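We use cookies to remember your newsletter preferences. Accept | Manage

November 28, 2018

GURKUM OPENS ITS DOORS, MODESTLY

Gurkum will hold a public open day at its Cladell workshop next month, with two sessions of the Zosard block-moving demonstration. Visitors hoping for a tireless factory hand should lower their sights. The task is a green cube and a line drawn in marker. 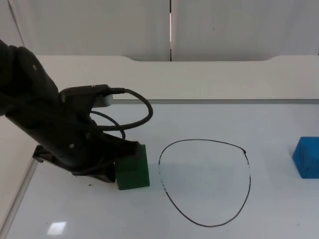

Will Zosard be for sale on the day?
There is no price and no order form, and staff have been told to promise neither.

"I've sat through plenty of robot demos, and most of them prove the lighting was good," said Liên Đồng, who runs the program. "Ask us how it does with a colour or shape it hasn't met. We don't have a great answer yet."
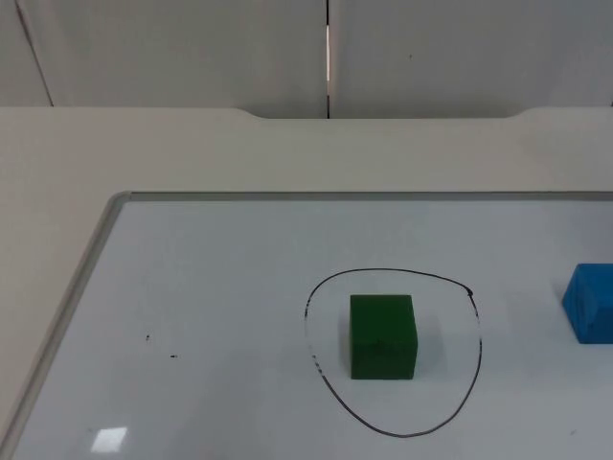
The green cube inside the marker outline, with a blue block to the right.

Some 540 people came through in October, and a few left unimpressed - fair enough. Entry is free. Each session runs for 3 hours, with time for awkward questions. Bookings are through the Khúc front desk.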